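**Lercombe marble** is a pale, veined limestone from the Lercombe valley, and one of the loveliest stones ever sold under the wrong name! Geologists class it as a limestone that takes a high polish – true marble has been changed by heat and pressure deep underground – but the trade name stuck.

The beds run for 441 metres along the valley side and are 15 metres thick at the Major quarry, the largest of the workings. The veins formed when water rich in iron seeped through fine cracks and left its colour behind. 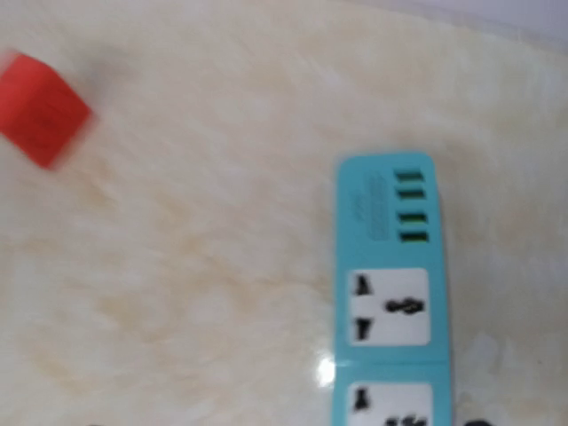

Blocks were once cut by hand and hauled down to Lidel on sledges, a drop of 200 metres. The Fivow works in Lidel then sawed and polished them for hearths, shop counters and washstands, and its order book for the best year lists a wonderful 3,649 slabs. Acid is the stone's great enemy: lemon juice or vinegar will dull the polish, though a patient mason can bring it back.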